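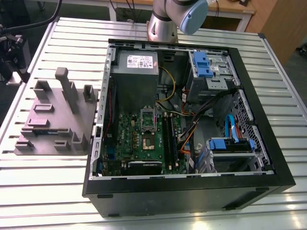 Taking a computer apart is easy, according to Pierina Russo, and the trouble starts when you ask a robot to put the memory back in. She told me that on the phone before I'd even gotten my coat off, and I've been thinking about it all week.

So, some news for those of you who follow the Lirnitz project! The group has finally put out the write-up of its insertion work, dated 25/03/2018, and I read it in one sitting (it's short, and the second half is mostly tables). The question is a simple one. If a robot arm has to push a part into a tight slot and it comes in a hair off, what should it do next? The usual answer is to search in a little spiral until something gives. It works, but it's slow, and it can scrape up the contacts.

Their method goes by the name Huvier, and what it does is tilt the part first. One corner goes in, the arm feels for the sideways push, and only then does it straighten up and press. If you've ever put memory in a desktop by hand you've probably done something like it without thinking – I know I have, usually while muttering.

They ran 144 insertions, split evenly between the old spiral and the new tilt, on an ordinary desktop tower lying on its side with the panel off. A gray 3D-printed plate next to it holds the small parts, so every try can begin from a known spot. The tilt method needed up to 10 seconds for a part. The spiral often ran well past that, and the team stopped the clock on a few tries that were clearly going nowhere. Only 2 of the tilt tries ended in a jam, both with the same part, which had a slightly bent latch on its slot.

What I like is that they left the wires in. So many of these tests use a bare board bolted to a block, with nothing around it to get in the way, and then everyone acts surprised when the thing can't cope with a real case. Lucienne Masson, who wrote the control code, says the cables were the biggest headache of the whole job, because a wire brushing the part feels a lot like a slot wall to the force sensor. Her fix is to back off a tiny bit and touch again – a wire moves, a wall doesn't.

It isn't ready for a repair shop. The arm has to be told which slot to aim for, and someone still checks by eye that the latches have closed. Next up is a run with a second model of tower on loan from Nerico, planned for July, and Pierina wants to try expansion cards too. I've asked if I can come and watch.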